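ok thread on the water bill thing bc three people have asked me and I keep typing it out in DMs

so in April I open the bill and it says 363 dollars. normal for us is like 80. two adults, one kid, no pool, no lawn worth mentioning

first thought, typo. second thought, someone's hooked a hose to our outside tap. went and stood in the yard in slippers looking at the tap. tap was fine

called the water company. on hold forever. guy says the meter reading is 2318 and that's an actual reading, not an estimate, so it's on me to find the leak. "have you checked your toilets." yes I've checked my toilets (I had not checked my toilets)

checked the toilets. food coloring in the tank, wait a half hour, don't flush. if color shows up in the bowl the flapper's leaking. both clean. annoying bc that's the cheap fix

next one: turn off everything in the house. everything. dishwasher, ice maker, all of it. then go look at the meter. there's a tiny triangle on ours that spins if any water is moving at all. took me ages to find it under the dirt

it was spinning. not fast. just steady, like it had all day

then you find the shutoff where the line comes into the house, close that, go look again. still spinning = leak is between meter and house. stopped = leak's inside

mine kept spinning. so, underground. great. sat on the curb for a bit
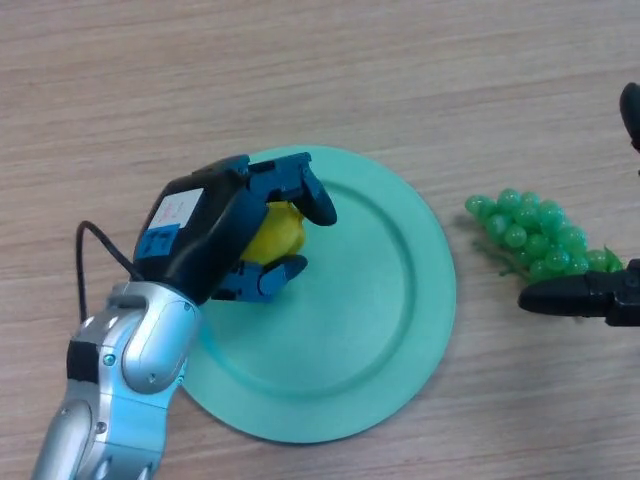

posted in the neighborhood group and Viorica Kolev from the corner house replied in maybe a minute, said she had the exact same thing two years ago, same side of the street, same age pipe. told me to walk the line after dark with a flashlight and look for grass that's greener than the rest

our grass is all the same shade of sad so that did nothing but I did find a soft spot by the mailbox. pushed a screwdriver in and it went down like butter

got two quotes. Flonance wanted to replace the whole run, street to house, new everything. price made me laugh out loud on the phone, sorry to that man

Manole came out the next morning, listened to the ground with a thing like a stethoscope on a stick, marked an X in orange paint 4 feet from the mailbox. dug there. there it was. a split in a fitting, maybe as long as my thumbnail

THAT did all that. a thumbnail

4 hours start to finish incl. filling the hole back in. they asked if I wanted a photo of the old fitting for the water company and I said why would I want that

you want that. get the photo. keep the old part too if they let you

bc a lot of water companies have a leak adjustment. they won't bring it up. you have to ask, those words, "leak adjustment." ours wanted the repair invoice, the date it was fixed, and a picture of the damage. had to call Manole back and ask if anyone still had the part. someone did, it was rolling around in the truck

form took ten minutes. then a month of nothing. then a letter, they knocked off a bit over half. not the sewer part, apparently that's a seperate form?? filled that out too, still waiting

things I'd do different: look at the bill every month instead of letting autopay eat it. the one before was already high and I didnt even open it

also write down your meter number once in a while. I do it on the first now, in my phone, takes no time

someone asked about those clip-on leak alarm gadgets. I got the Skekar one after all this. it's ok. beeps when the dishwasher runs long. husband hates it. can't tell you yet if it's worth it

and no I don't know if homeowners insurance covers the pipe, mine doesn't, there's an add on you can buy and I did not have it. call and ask before you need it

mailbox leans a little now btw. fixing that is a summer problem

edit for the person asking, the dirt settles a LOT after. pile it higher than you think, we've topped it up twice and there's still a dip where the X was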